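Notes for talk, Sun session, 2/18/18
Cables: sorting out the box everybody has
F. Abernathy, Lomer Repair Evening
25 mins plus questions. DON'T run over, soup people need the hall.

START
Hello, thanks for coming out. Phones off or on quiet.
Who has a box of cables at home? Hands. Who has two? Keep hands up if you know what's in it. (wait for laugh, move on if none)
Say who I am, briefly. Fitzgerald, did the talk on kettles in November, no I won't be taking questions on kettles.
What we're doing tonight: why the box gets like that, how to empty it, what to keep, how to coil the rest so it stays coiled.
Handout at the back, one each please, ran short last time.

WHY IT TANGLES
Long thing, small space, gets shaken about. That's most of it.
Loose ends are the trouble. An end finds a loop, goes through, next time you pull you've made a knot.
Moulded plugs are worse than bare ends, they act like hooks. Go through one way, won't come back.
Story about Nedia Street house clearance. 9 boxes in the loft, all labelled "leads misc". Keep it SHORT. Skip the bit about the ladder.
Every time you go in for one lead you stir the lot. Then lid down, back under the stairs.
Mention drawers too. Same problem, flatter.

BEFORE YOU START
Clear a table. Cloth down if it's a good one, plugs scratch.
Decent light. Black leads on a dark floor, you'll give up in ten minutes.
Two boxes at least, shallow is better than deep. One for the muddle, one for what's come out.
Masking tape, pen, ties. Hook and loop ties if you've got them, old bread bag clips do fine for thin stuff.
Mug of tea well away from the table, please.
Nothing plugged in. Say this twice.

GETTING THEM OUT
Don't tip the whole lot on the floor. Everyone does, I do. Gets worse.
Find a plug or an end near the top. Follow it back with your fingers a little way, lift gently, see what comes with it.
If three others come too, put it down, try another.
Never yank. Pulling tightens it, and it's the bit where the cable joins the plug that suffers.
Work the loops bigger before you work the end out. Loosen, loosen, then pull through. (do it with the demo lead, the long one, check its in the bag)
Once it's free, straight into the other box or coil it there and then. Don't lay it back on top!!
Stuck? Leave it and start from the other side of the box.

PASS ROUND the bad plug and the good plug now. Get them back from Row 1 before the break.

CHECKING
Run it through your fingers, end to end. Feeling for nicks, flat bits, sticky bits.
Look at both ends. Cracked plug, bent pins, any copper showing, it goes. No taping up mains leads. Say it firmly, somebody always asks.
Mains leads one pile, everything else another. Don't mix again.
Wipe with a barely damp cloth, dry off. Not the connectors.
Ask yourself what it fits. Don't know? Tape a bit on it saying "?" and a date. Still a question mark in a year, out.
Chap from Mughal Road rang to say he got from 400 down to 9. Not sure I believe the 400. Use anyway, gets a laugh.

PICTURE UP NOW (check the clicker, it stuck last time)

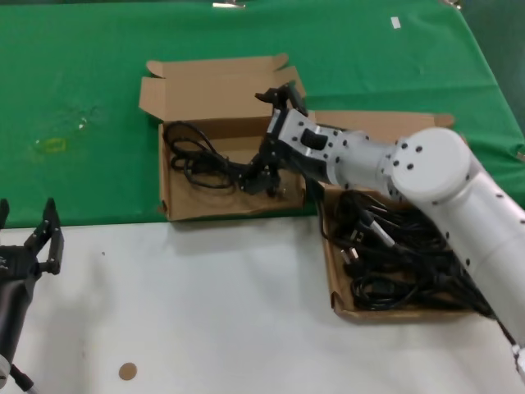 Slide 6. One out at a time. Black leads, two cardboard boxes, green cloth on the table.

Points to make with this up:
- fuller box on the right, the big black muddle. Thats what most of us have got. Power cords in there with the plugs still sticking in amongst the rest
- one silver-tipped connector in with them, bright ends are easier to spot so go for those first
- middle box has looser loops up against the side, much easier to lift from
- ask the room which they'd tackle first. Let them argue a minute. No right answer but I'd say the easy one

COILING
Over-under. Show slowly, then again facing away so they can copy the hands.
One loop normal, next loop turned under. Stops the twist building up.
NOT round the elbow. I know. Your dad did it. Still no.
Size of a side plate for most leads, smaller for thin ones.
Tie in the middle not at the ends. Snug, not strangled.
Label near the plug. What it's for, not what it is. "Printer", "old radio", fine.
Get two people up to try. Spare leads in the Ziltoson carrier bag, blue one, under the chair.

PUTTING AWAY
Stand the coils on edge like records, you can flick through.
Full means full. One in, one out.
Spares: keep two of any kind. Three if you must.
Rest goes to the recycling point with small electricals, not the kitchen bin. Ask at the desk for the times, I havent got them written down.

IF TIME
Fairy lights, wrap round card. Extension reels, unwind fully before use.
If no time drop both.

QUESTIONS
Repeat the question so the back can hear.
Thank Lomer lot for the hall. Chairs stacked by the window, cloth back to me.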